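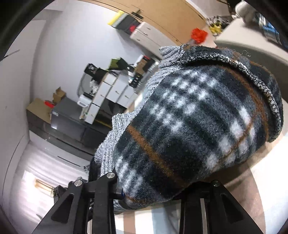
Livbridge asked, on reading the previous report, whether thick garments should stay in the training set at all, given how often the policy fails on them and how much operator time they take. The question is addressed in section 2.

Progress report, May
Project: Paltotau, garment handling from hand-held gripper demonstrations
Prepared by: Wurkberg, manipulation group
For: Livbridge

1. Data collected
The set now holds 1772 accepted demonstrations, all recorded with the two-finger hand-held tool in furnished rooms. Operators work on beds, tables and other household surfaces, and the background is left as found. Plaid fleece and ribbed knit are both represented. Demonstrations with tracking loss longer than 2 seconds are rejected automatically.

2. Thick garments
We recommend keeping them. A policy trained on thin cotton alone learned to close on the nearest visible fold. On fleece, that habit takes up one layer of pile and the grasp slips during the lift. Seams and knit trim are better grasp targets, and the policy trained on the mixed set selects them more often. It still confuses printed or woven checks with folds when the cloth is bunched. Operator time per demonstration is about 10 percent higher for fleece than for cotton, which the present budget covers.

3. Method changes
The Iwasaki grasp scorer was retrained with finger opening as an added input. Image crops were widened so that both fingertips remain visible during approach. Patterned bedding and striped surfaces were added to the collection plan after the scorer gave high values to stripe edges next to the garment. False grasps on the supporting surface have decreased, but the evaluation is too small to report a rate.

4. Open problems
Loose threads at overlocked edges are sometimes scored as graspable cloth. Strong window light washes out pale fabric, and exposure correction has helped only in part. Finger calibration drifts over a long session; the tool is now checked after every 5 garments.

5. Next period
Repeat the fleece trials on the arm at Wurkberg with the retrained scorer. Fix the evaluation list before the trials begin. Deliver the labeled seam subset to Livbridge together with the revised collection protocol. No change to the budget is requested.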